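Dromgate Handheld Gripper Kit, second revision: a builder's review

Posted April 25, 2018 by Heiðrún Eskildsen

I bought two of these kits in January, one for each hand, and have been building and using them in the shared workshop since then. The Dromgate is a gripper you hold and squeeze yourself, with a camera mount, so that you can record a task by doing it and later have an arm repeat it. My arm is a secondhand one on a bench at home, and the plan is still to have it clear and reset a desk. This review is mostly about the kit, with some notes on the workshop build at the end for anyone thinking of doing the same.

What you get

The box has the printed housing parts, a linkage set, a trigger with its return spring, two pairs of soft finger pads, a bag of screws and the camera bracket. There is no camera and no battery. Mine came with the screws all in one bag, in three lengths that are close enough to mix up. Sort them before you start. I put a long one where a medium one should go and it came through the inside wall of the housing and rubbed on the linkage. I took it for a bad bearing and spent an evening looking in the wrong place.

The manual is a PDF. Steps 1 through 8 are clear. Step 9, where the linkage goes into the housing, is one drawing from an angle that hides the part you need to see. I got it right on the third try. The forum has a better drawing made by another owner, and Dromgate should just ask to use it.

The build

My first unit took most of a Saturday. The second went together in under three hours. You need hex drivers, a small file, thread lock and a soldering iron for the trigger sensor leads. If you can't solder, ask somebody in your workshop, as it is only a few joints.

The printed parts are decent. A couple of holes on my first housing were tight and I had to clean them out by hand. The second housing was fine. The two halves meet well along most of the seam, with a small step near the trigger that I filed down. The finish is plain and doesn't show fingerprints much.

The linkage is the best part of the kit. Both fingers move together and there is very little slop when you wiggle one with the other held still. After three months of regular use mine has loosened slightly, and a quarter turn on the pivot screws brought it back. Use thread lock there from the beginning. I didn't on the first unit and had to retighten it every few sessions.

Finger pads

The pads are soft and grip well on paper, cardboard, painted wood and most plastic. They are weaker on anything glossy and curved. A glazed mug will slide if you take it near the rim, and it doesn't matter how hard you squeeze. I now take mugs by the handle.

They pick up dust. Wipe them with a damp cloth before each session, or you'll notice the grip getting worse toward the end. I wore through one pad at the tip in March by dragging it across a rough bench, which was my own fault. Replacements are sold in pairs only.

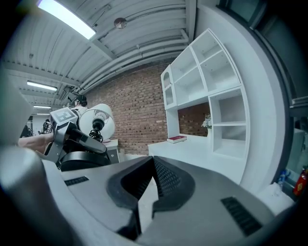 Calibration was where I lost the most time. The software wants you to open and close the fingers fully while it watches, then it asks you to hold still and then move slowly from side to side. If you rush any of this it finishes without complaint and gives you a bad result. You find out later when the recorded path drifts. There ought to be a warning. My habit now is to run it twice and compare the numbers, and if they don't match I do it a third time.

Room light matters too. I got poor tracking at home under a single lamp in the evening and much better tracking in the workshop with the ceiling lights on. Plain walls are hard for it. Give it something with texture, like brick or a shelf with things on it, and it holds its position a lot better.

In use

The trigger is comfortable for the first half hour. After that I feel it in the base of my thumb. A softer spring would help, and I swapped mine for a lighter one from Hjaltadóttir, a small parts supplier that ships quickly and will sell you one spring if you only want one. With the lighter spring the fingers open a little more slowly, but not enough to bother me.

Weight is fine with a small camera. With a bigger one on the bracket the whole thing tips forward and you fight it with your wrist. I'd stay small.

The biggest adjustment was in how I move. You want to reach for a book the way you normally would, with a bit of wrist and a finger slid underneath. The gripper can't do that, and neither can the arm that has to copy you. I ended up planning each pickup first and doing a few practice runs with nothing recording. Thin books lying flat are the hardest. Push the book so that it hangs over the edge of the desk a little, then grip the overhang. That took my failed pickups down to almost none.

For the desk reset I recorded 50 runs over two weekends and kept most of them. The ones I threw out were nearly all from the first weekend, before I had the calibration sorted. The arm has since repeated the simple parts at home, moving a book from one side to the other and putting a pen box on a shelf. It does not yet do the whole sequence without me stepping in. I don't count that against the kit.

Two-handed work is possible but more trouble. Both units have to be started together, and the software will sometimes list the left one as the right. Put a strip of colored tape on one handle and check the screen before every session.

Compared with the Unville

The only other kit I've used for any length of time is the Unville, which a member of our workshop owns. The Unville is lighter and the manual is far better. Its fingers have more play in them, though, and the pads are glued on, so when they wear out you're peeling and scraping. If you want something working in an afternoon, get the Unville. If you plan to use it for months, the Dromgate is worth the longer build.

Things I would change

Separate bags for the screws, a new drawing for step 9 and a lighter spring as an option in the box. The cable also comes out of the housing right where your palm wants to be. I ran mine up and back with two zip ties and it has stayed out of the way. A slot molded in for it would be neater.

Notes on building in a shared space

I keep everything in one lidded crate so it can go back on the shelf between sessions. The thread lock needs to sit overnight, so plan for that if you can't leave parts out. Our workshop gets its filament and hardware through the Plerkarthorpe group order, and I added spare pivot screws to the last one. I'd suggest buying spares early, as they're an odd size and the hardware store near me didn't have them.

Keep the calibration files somewhere other than the workshop computer. Ours was wiped in February and I had to redo both units.

Would I buy it again

Yes, at the current price, and I'd still buy two. Support answered both of my emails, one the same day and one after a week. The replacement housing half they sent for my first unit fit without filing. I have a set of harder pads on order for the bench work and will add a note when they've had some use.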